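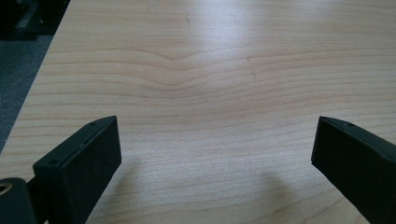

Light wood tabletop with the grain running across it.

Kitchen tips for a week in a rental villa

Cooking a few meals yourself saves money on a longer stay, but rental kitchens are rarely set up for it. These are the habits we use now. Last updated August 17, 2019.

Before you shop
Open every cupboard first. At the villa in Hekwood we bought oil, salt and foil, then found all of them under the sink. Check that the stove lights and that the fridge is switched on. If it was off, give it a few hours before putting meat in it.

What to pack
One small sharp knife in a cover (checked luggage only), a peeler, 2 dish cloths and a handful of rubber bands for closing bags. Spices go in pill boxes. We also take a flat plastic cutting sheet, as the boards in rentals tend to be warped.

Looking after the table
Put a folded towel under hot pans. Wipe up coffee and red wine right away and dry the spot afterward. In Trerum we were charged 49 euros for a ring on a dining table, and the host had it listed in the house rules, so read those too.

Ants
Villas with a garden usually have them. Keep sugar and bread in the fridge, tie up the trash at night, and wipe the counter with water and a little vinegar. Don't use vinegar on marble or other natural stone.

Drinking water
Ask the host whether the tap is safe. If not, buy the large refillable bottles and boil water for pasta from the tap only if the host says that's fine.

On the last day
Start the dishwasher at least 2 hours before checkout. Empty the fridge, leave unopened dry goods if the host wants them, and allow 30 minutes for the floor and the grill. Grills take longest.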